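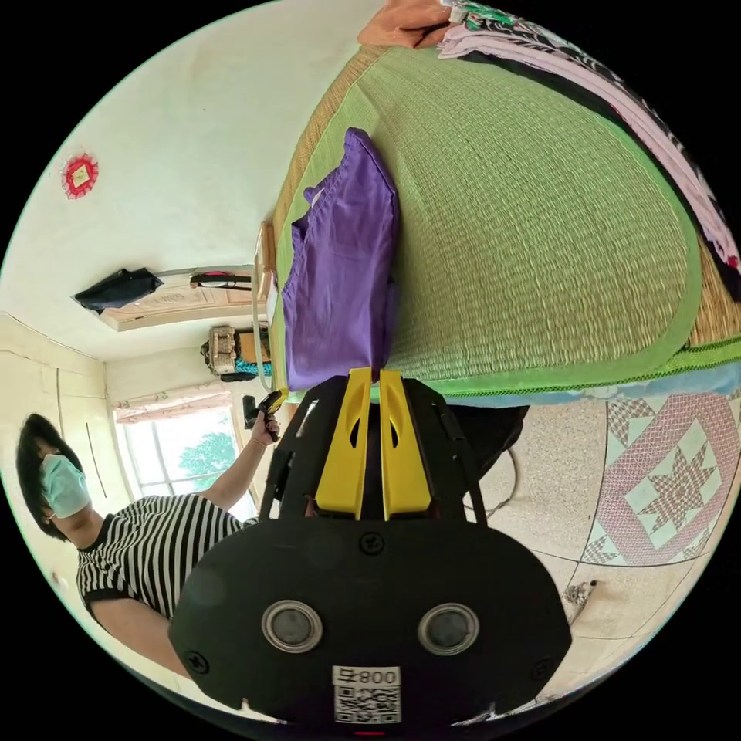 Auður Þorgeirsson wrote to me that a straw mat on a bed is the best thing you can do for yourself in August, and that I should stop folding on the couch and move the whole laundry business onto the mat. Well, I listened! Welcome to the bedroom page of my little laundry gallery.

The bed, folding day. Green woven straw mat, darker green border, light blue sheet underneath. The purple one is folded and the pink, white and black patterned things have their own pile. I love how flat everything sits on straw (my old fluffy comforter swallowed socks whole).

I came to this pretty late. For years I folded standing up in the hallway, grumbling, with a basket on one hip, and it took me the better part of an evening. Now I spread out, put a podcast on and I'm done before the second ad break. Shirts first, then pants, and anything that needs a button goes over by the pillow where I'll trip over it later.

A few of you asked about the floor too. Pink and white tile with an eight-pointed star in a diamond, and yes, I'm crazy about it. It was the first thing I noticed when I walked in, way before I looked at the closet space, and I'd pick it again in a heartbeat.

Melaniia Kuzmenko wants to know how I clean the mat. Damp cloth, along the weave, then I stand it up by the window until it's dry all the way through. I've had mine for 2 summers and the edge is still holding together. Kitchen towels get their own page next, as soon as I've ironed them!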